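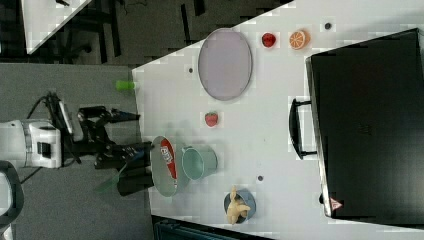
洗碗机洗后盘子和玻璃杯有白雾，软水盐一直有加，应从哪里查起

生活互助站 > 厨房电器 > 洗碗机与水质
浏览 2087　回答 3　状态：已解决

石英砂与滤纸
发表于 2023年6月27日

机器是 Tilard 嵌入式洗碗机，内置软水器，开机每天一次，基本都用节能程序，面板显示主洗温度51度。从去年冬天开始，洗出来的玻璃杯有一层均匀的白雾，深色盘子上更明显，手指能擦出痕迹，但用干布擦不掉，沾湿以后看不见，干了又出现。

已经做过的处理：

一、换过两个牌子的洗碗块，都是三合一类型，包装上写着含软水盐和漂洗剂成分。换后没有区别。
二、滤网每周拆洗，上下喷淋臂的孔用牙签通过，没有堵。
三、漂洗剂单独加了，档位开到最大，白雾略轻，但杯壁出现彩色条纹。
四、软水盐用的是 Pellari 粗颗粒，加盐口是满的。一袋1.5公斤，去年春天加进去，到现在缺盐灯没有亮过。
五、进水前装了一只 Kaltik 阻垢滤芯，标称通水量3000升，没有到更换量。安装师傅说装了它以后软水器可以关到低档，我就把软水器设在最低一档，之后没有动过。

自来水公司网站上查到的本区总硬度是24，单位写的是德国度。水壶一周就有垢。

另外家里有一套 Mac Carthaigh 的餐盘，边上有釉上彩的细线，最近发现颜色变淡，不知道与白雾是不是同一个原因。

想请教：白雾是水垢还是玻璃被腐蚀？软水器是不是坏了？有没有不拆机就能判断的办法？售后报的上门检测费不低，想先自己排除一遍。

巷口的搪瓷缸
回答

就是水垢，不用想那么多。漂洗剂的盒子里倒白醋，比买漂洗剂便宜，效果一样。再在空机里倒一碗醋跑一遍高温，杯子就亮了。我家一直这么用，盐都不加。

　　评论　石英砂与滤纸：漂洗剂盒里长期放醋，密封圈会不会有问题？

　　评论　巷口的搪瓷缸：我的没漏过。

　　评论　低流速：不建议。漂洗剂盒的密封件材质各家不同，多数说明书没有按醋酸做长期接触的设计。漂洗剂的主要成分是非离子表面活性剂，作用是降低表面张力，让水成膜流走，酸只是其中一部分。醋没有这个功能，两者谈不上效果一样。偶尔用酸做一次清洗是另一回事。

低流速
回答　　提问者采纳

先分清沉积和腐蚀，再算盐耗，最后才考虑器件故障。按你给的数据，第二步已经能得出大部分结论。

1　区分沉积与腐蚀

取一只白雾最重的玻璃杯，在杯壁一侧涂食用柠檬酸溶液，浓度百分之五到十，静置十分钟，用清水冲净，自然晾干。不要用布擦，擦拭会干扰判断。

涂过的部位恢复透明，未涂部位仍有雾，说明是碳酸钙为主的沉积，可逆。涂与不涂没有差别，雾在同样位置出现，说明玻璃表层已经被侵蚀，不可逆，任何清洗都恢复不了。部分恢复，则两种情况并存。

湿时看不见、干后出现这一条，不能用来区分。水膜会填平表面的微小起伏，沉积和腐蚀在湿态下都会变得不明显。网上常把它当作腐蚀的证据，依据不足。

还有一种少见情况是硅酸盐沉积，用酸去不掉，外观往往带蓝紫色干涉色。你提到的彩色条纹是在漂洗剂开到最大以后出现的，更可能是漂洗剂过量，把档位调回中间再看。

2　盐耗核算

洗碗机内置软水器用的是钠型强酸性阳离子交换树脂，钙镁被钠置换，树脂饱和后用盐水再生。再生所需的盐有理论下限，低于下限，水就不可能被完全软化，与机器好坏无关。

1德国度相当于0.357毫摩尔每升的一价当量。你的进水硬度24度，折合约8.6毫当量每升。假设一次程序用水10升，需要交换的总量为86毫当量。氯化钠的摩尔质量是58.4克，所以每次程序的理论最低耗盐为5克。实际再生效率达不到百分之百，家用小型树脂罐按理论值的两到三倍估算比较稳妥，即每次10到15克。

每天一次，一年365次，理论下限是1.8公斤，实际应当在3.6公斤以上。你一年多只加了1.5公斤，而且缺盐灯还没有亮。仅从这一个数就可以判定，进入洗涤腔的水没有被充分软化。

计算里唯一的假设是用水量。你可以查说明书里节能程序的耗水，代进去重算。即使只有8升，年理论下限仍接近1.5公斤，结论不变。

3　阻垢滤芯不降低硬度

Kaltik 那只滤芯如果是常见的聚磷酸盐类型，它的机理是微量磷酸盐吸附在碳酸钙晶核上，延缓结晶和附着。水中的钙镁离子一个都没有少，用滴定法测，滤芯前后的硬度读数相同。

聚磷酸盐在受热后会水解成正磷酸盐，失去阻垢作用，温度越高水解越快。热风干燥或余热干燥阶段，水膜在杯壁上蒸干，水里有多少固体就留下多少固体，阻垢剂对此没有办法。所以安装师傅让你调低软水器的说法不成立。软水器档位应当按进水硬度设，与前面有没有阻垢滤芯无关。

如果前面装的是离子交换式的全屋软水机，情况不同，那时应按软水机出水的硬度设定，出水足够软的可以设到关闭档。

4　三合一洗碗块的适用范围

块里所谓的软水盐成分是螯合剂和分散剂，把钙镁留在溶液里，不让它和碳酸盐结合。它在主洗阶段起作用，主洗水排掉以后，漂洗用的是新进的水，残留的螯合剂很少。多数厂家标明的适用上限在21德国度，你的水超过了这个范围。换牌子没有区别是正常的。

有的机型选择三合一模式后会自动关闭再生或屏蔽缺盐提示。请在菜单里确认这一项是否打开过，打开过就关掉。

5　操作顺序

(1) 在说明书里找硬度对应表，按24德国度选档。注意表格单位，德国度、法国度、毫克每升都有可能。24德国度等于43法国度，等于428毫克每升（以碳酸钙计）。单位看错是设错档位的常见原因。
(2) 打开加盐口，用木筷子探到底，确认盐没有结块。长期不消耗的盐会在罐底板结，上层看着是满的，下面盐水出不来。有板结就用温水慢慢溶开，不要硬捅，罐内有滤网和浮子。
(3) 处理完加盐口以后立即跑一次完整程序，不装餐具。溢出的盐水留在内胆里会造成不锈钢点蚀。
(4) 用柠檬酸做一次空机清洗，选高温程序，不放洗涤剂。用量按包装，不要加倍。
(5) 漂洗剂退回中间档。
(6) 正常使用一周，记录盐位。

6　不拆机的验证

买一瓶总硬度滴定试剂，水族用的就可以，通常一滴对应1德国度。在末次漂洗结束、排水之前打开机门，从底部滤网处取水样，同时取一份自来水样作对照。

自来水应当在24滴上下变色。机内水样若在5滴以内，软水器工作正常。若与自来水相差不到三分之一，而档位、盐、结块都已经排除，再怀疑再生阀或树脂。取样前让机器在新档位下至少跑五次，有些机型不是每次程序都再生，刚调完就测会得到偏高的读数。

开门注意蒸汽，先开一条缝，等半分钟。试纸也能用，但分辨率低，高硬度区颜色相近，只适合粗看。

7　餐盘颜色变淡

与白雾大概率是两个原因。釉上彩的颜料烧在釉面之上，烧成温度低，耐碱性差。洗碗块的溶液呈强碱性，又含螯合剂，会逐渐溶出颜料层里的玻璃相。水越软、温度越高、接触时间越长，这种侵蚀越明显。

也就是说，软水器调对以后，釉上彩的褪色不会停，可能还会快一点。盘底如果没有标注可机洗，就改成手洗。用指腹横着摸过线条，有凸起感的多半是釉上，摸不出来的多半是釉下或釉中。Mac Carthaigh 各个系列工艺不一定相同，以盘底标注为准。

玻璃也一样。水过软会加快钠钙玻璃的浸出，所以档位按实测硬度设，不要为了保险再往上加。

　　评论　石英砂与滤纸：用筷子探了，下半截确实是硬的，探不到底。菜单里三合一模式是开着的，应该是刚买时自己开的，忘了。柠檬酸涂过的那一侧透明了，有一只旧杯子只恢复了一部分。滴定试剂已下单。

　　评论　低流速：那只旧杯子可以不管，剩下的是腐蚀。板结分几次溶，每次舀出一些浑浊盐水再补温水。盐水会从加盐口溢进内胆，溶完那天务必跑程序。

　　评论　石英砂与滤纸：说明书的表里单位是毫摩尔每升，换算是多少？

　　评论　低流速：以钙镁离子总量计，除以5.6，24德国度是4.3毫摩尔每升。

半格刻度
回答

上面的计算我没有异议，补充几点安装和耗材方面的。

自来水公司公布的硬度多为区域均值或某一次的检测值。有多个水源轮换供水的地区，夏季和冬季可以差出好几度。买了滴定试剂以后，8月再测一次自来水，和现在的读数比较，差别大就按较高的那次设档。

软水盐的颗粒度有影响。粗颗粒之间空隙大，不易板结，溶解速度对洗碗机来说足够。食盐不能代替，细粉容易堵，加碘盐和含抗结剂的盐都有不溶物或杂质进入树脂层。Pellari 有粗粒和压片两种包装，压片是给落地式软水机用的，尺寸大，有的洗碗机加盐口放不进去，掰碎会产生粉末，不要这样用。

阻垢滤芯如果只供洗碗机一路，可以拆掉，换成普通的防杂质网。过期的聚磷酸盐滤芯里容易滋生微生物膜，而且增加一段压损，进水慢的机型可能报进水故障。拆之前关角阀，接头密封垫换新的，旧垫压过以后再装回去容易渗水。如果这路水同时供热水器，就留着，按标称通水量更换。

缺盐灯的原理也要了解一下。多数机型靠浮子随盐水密度升降，盐水浓时浮子浮起，淡时下沉触发。底部板结时上部盐水可能一直是饱和的，浮子不落，灯就不亮。也有机型是按再生次数估算，与盐的实际余量没有关系。无论哪一种，灯不亮都不等于软水器在工作。建议在加盐时把日期写在包装袋上，按消耗速度判断，比看灯可靠。

摆放方面，杯子不要直立，杯底凹处的积水在干燥时会沿壁流下，留下一圈痕迹，容易误认为白雾没有解决。程序结束后开门晾，减少机内蒸汽在杯壁上反复凝结。节能程序漂洗温度低，干燥慢，残留水多，有同样硬度时比高温程序更容易看到斑点。

　　评论　石英砂与滤纸：滤芯只供洗碗机，准备拆。测完数据再来更新。

　　评论　石英砂与滤纸：更新。盐块溶开后按表重新设档，跑了七次程序。自来水24滴，机内水样3滴。新洗的杯子没有雾，餐盘改手洗。售后的预约已取消。

　　评论　半格刻度：3滴正常。盐位下降的速度也记一下，第一袋用完时和前面的估算对照。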